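Wukville Mixed Household Piles
Data card and read-me, third release

Prepared by the Sistura Domestic Objects Group
Maintainers: Yolanda Rosenthal, Csaba Bakos
Former maintainer: Ferenc Deák

1. Summary

Wukville is a collection of 367 records concerning the small belongings that gather on beds, chairs and table tops in ordinary homes: gloves, soft toys, bottles, cables, odd pieces of clothing. Each record covers one pile and consists of a set of photographs, an item list and a short sorting note. The collection supports the study of how mixed belongings are named, grouped and put away.

The unit of interest is the pile as it was found. Contributors were asked not to tidy beforehand and not to add items to make a pile look fuller.

2. Contents of a record

photos/ - colour photographs of the pile, in no guaranteed order
items.txt - one line per item, in the contributor's own words
groups.txt - the group given to each item by the reviewer
note.txt - free text, up to 600 characters

Photographs within a record may show different parts of the same pile. An item that appears in items.txt need not appear in every photograph, and users should not treat its absence from one photograph as an error.

3. Groups

Soft goods: blankets, knitted cloths, loose fabric, clothing other than handwear.
Handwear: gloves and mittens. Pairs are entered once where both gloves are present, and a single glove is marked "single".
Plush: stuffed toys of any size, including their sewn-on parts. A felt scarf or a label fixed to a toy is not entered separately.
Containers: bottles, tubs, tubes and small cases, whether or not the contents are known.
Leads: cables and chargers.
Unresolved: anything the reviewer cannot name with confidence.

Reviewers are instructed to use Unresolved freely. In the second release a number of thin shiny strands, dark strips of cloth and similar items had been given definite names on little evidence; Győző Oláh has since returned these to Unresolved. Users who depend on the earlier names should remain with the second release.

4. Naming of items

Names are kept plain. Brand names are entered only where a mark is legible on the item itself, and are placed after the noun ("gloves, black, Nike"). Printed crests and emblems on blankets are entered as "crest" without any attempt at identification. Colours follow ordinary usage, and the spelling "grey" is used throughout.

Where one item rests on another, the lower item is still listed if any part of it can be seen. This rule matters most for blankets, which often carry the whole pile and were overlooked in early records.

5. Sample photographs 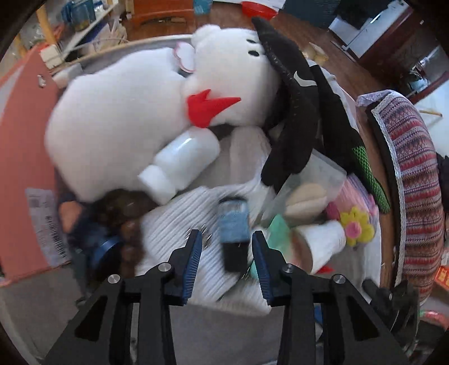
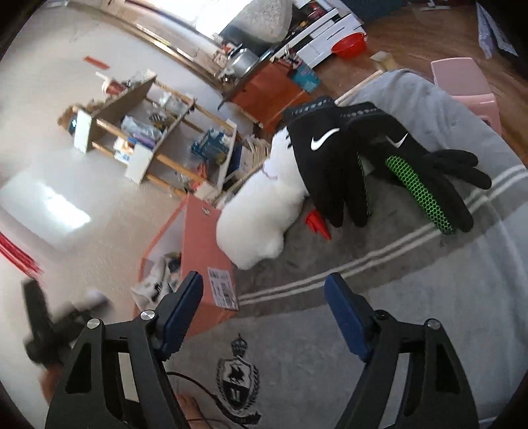
6. Review procedure

Every record is read by one reviewer and checked by a second. Disagreements are settled by Periklis Economou, whose decision is entered in groups.txt with the letter E. The two reviewers work from the photographs and the item list only; the note is opened after groups have been assigned.

A record takes about 30 minutes to review in full. Records with many overlapping soft goods take longer, and may be held over to the next release.

7. Known limitations

White items on white cloth are under-reported - the second reviewer added more of these than of any other kind. Containers seen from one side are listed without their contents. The note field is uneven in quality, and in the records from the Kelemen district it is frequently blank.

8. Access and corrections

The collection is held on the Proreck file store and may be requested in writing from the maintainers. Corrections should quote the record name and the line of items.txt concerned. Those received before the end of January are considered for the next release.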